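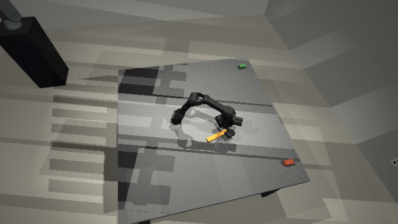 Stimance – progress report to Pichon
5 August 2020
Prepared by Idun Hedlund, Zurkby

Since the last report we have moved from a playable sketch to something that feels like a game, and the whole team is excited about it. The handheld version of Stimance now runs from the title menu through to the end of chapter four without a crash, and chapter five is playable with placeholder sound.

What got done

The map rewrite is finished. Loading a new district used to take 8 seconds on the older handheld and now takes 5, which makes wandering between the harbor and the upper town so much nicer. Saving works anywhere outside of a chase.

The dialogue is all in. The final script came to 3,695 lines, a bit over what we budgeted for, and most of the extra is the ferry captain (she kept getting better and we kept letting her talk). Recording of the main parts is complete. The smaller parts are booked with Zoledwood, who also did the harbor music – please listen to the night theme if you get a minute, it's wonderful!

Playtests

Players liked the lockpicking and the radio puzzles a lot. The rooftop chase was a different story. Most people failed it over and over at the same jump, and a few put the game down there. We have widened the ledge, moved the checkpoint closer and slowed the second guard. The new version goes to testers with the next build.

Behind schedule

Button remapping is late. It touches every menu, and we underestimated that. The German and French text is waiting on the same menu work. Neither affects the budget, but translation review will now start in September instead of this month.

Next

Final sound for chapter five, the ending, and a first full pass on bugs. We would also like your decision on the two-player mode. Our own view is that it's worth keeping if it stays at the 4 maps already built.

Build notes and the updated spending sheet are in the shared folder.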